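Module Multia – Séance 4 : la démonstration par téléopération
Notes de cours, Rizwan Yousafzai

Rappel de la séance 3. Dans l'enseignement par guidage manuel, l'opérateur tient le bras et le déplace lui-même. Les efforts de sa main se mélangent alors à ceux de la tâche. En téléopération, l'opérateur manipule deux bras maîtres et les bras suiveurs reproduisent les angles articulaires.

Vocabulaire à connaître : épisode (une démonstration complète, du départ au retour en position de repos), politique (la fonction apprise), reprise (correction faite par l'opérateur pendant l'exécution autonome).

Le jeu Orard, que nous utilisons en travaux pratiques, contient 1246 épisodes à deux bras. Talha Marwat en a écarté 37 avant l'entraînement, pour deux motifs : pince fermée trop tôt, ou hésitation longue au-dessus de l'objet. Une hésitation de l'opérateur s'apprend aussi bien qu'un bon geste – il faut donc la retirer.

Poste de travail avec objet souple : sac à outils en toile, anse verte, bouteille dans l'ouverture. 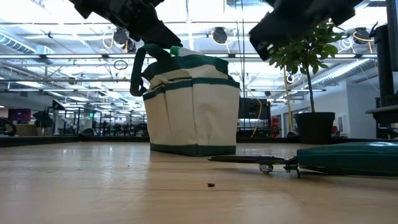

Faut-il toujours placer l'objet au même endroit pendant les démonstrations ?
On change la position et l'orientation à chaque épisode, dans la zone que les deux bras peuvent atteindre, sinon la politique retient une trajectoire fixe.

À préparer pour lundi : lire le chapitre de Malik sur le retour d'effort, puis annoter 28 épisodes dans Clilutitz (début de saisie, fin de saisie, relâchement).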